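3 min read

Project report: one bowl, two buns, one mat
Ekua Gyamfi and Shinji Hirose
15 Sep 2026

What we were trying to find out

Our unit is on serving and portioning at small counters. The question we picked was pretty simple: does the bowl you put a bread roll in change how tidy the serving area stays? We went with a pink bowl, wide smooth rim, because that's the sort the Zustport canteen uses for sides. Bowl goes in the middle of a green cutting mat, mat goes on a small low table. Benches were booked by the other group all week.

Why a cutting mat. The grid. You can read off where the bowl is and put it back in the same spot, no tape measure. Shinji's idea and a good one. Also it wipes clean.

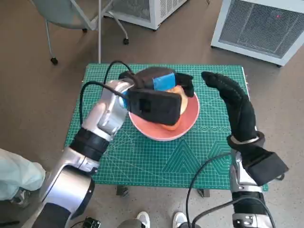
Fig. 1. Bowl in the centre of the mat, item in the bowl.

Method

Put the bowl down first, then one item at a time. Let go low, over the bowl, not from a height. Take it out, check the mat, start again. We wrote down the grid square of the bowl before and after every go, and wether the bowl had shifted.

Total goes was 398. We planned on 425 but ran out of time on the last session and the final lot had no bowl position written down, so we left those out.

Things we kept the same: bowl, mat, which way round the mat faced. Things we didn't manage to keep the same: the light, and where the spare bun sat. It was meant to live off the mat. In practice it ended up near the left edge a lot, and in the second session we just left it there.

The buns are rounder on top and paler underneath, so which way up they land is easy to see. Colour was handy too. Golden brown against a pink bowl on green, you don't have to squint.

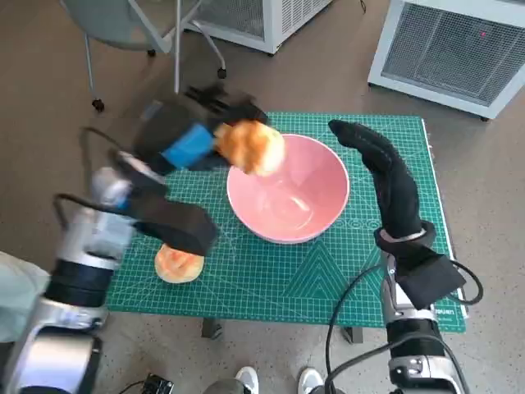
Results

Bowl moved by more than one grid square in 4 goes. All of those were when the bun caught the rim on the way in. Coming in from the left side was fine as long as it was high enough to clear the rim.

Bun landed wrong way up more than we expected, we didn't record this properly at the start so no number for it. Should of had a column from day one.

Mat stayed clean nearly the whole time. Few crumbs near the left edge, from the spare.

What we'd change

- Try the deeper Femov bowl as well, only using one is a weak point
- A set place for the spare bun, marked on the mat
- Fill in the sheet as we go and not after
- Get a bench

Ekua is typing up the raw sheets, they go in the appendix. Second round is in October if we can get the room.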